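Computer assembly by robot

Computer assembly by robot is the use of robot arms to fit, remove or replace parts inside a desktop computer. It is often used as a test of whether machines can take on bench work that people do by hand. As a trade task it sits between factory assembly, where every part arrives in a known position, and repair, where very little does.

Difficulties

Most of the work involves small parts and light forces. A processor has to be lowered flat into its socket, in the right direction, and then held down by a lever. Memory modules need a firm, even push. Cables are harder still, as they bend and shift when touched - a problem shared with household chores such as folding laundry.

To make the task manageable, loose parts are usually placed in a fixture, so that the arm always picks them up from the same spot. Critics say this moves part of the job back to a person.

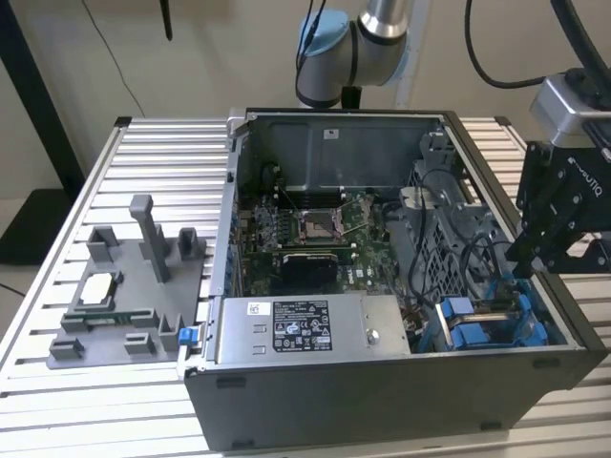 Open desktop computer with an empty processor socket; the processor is held in a 3D-printed tray at left, and a Robotiq gripper is at right.

Methods

Some systems follow fixed positions measured in advance. Others use a camera on the wrist to correct the last few millimetres, or learn from recorded human attempts. The Wudley trials, led by Nesma Helmy and Wael Nasr, compared these approaches over 3878 attempts on eight models of computer. Fixed positions were quickest, but failed most often when the case had been moved.

Current state

Placing a single part in a prepared case is widely regarded as achievable. A full repair, including finding the fault, is not. Jordan Crabtree of the repair firm Plomus has put the time for a processor swap by an experienced technician at about two minutes, and most trial systems are slower.

See also: Bin picking; Cable handling; Household robot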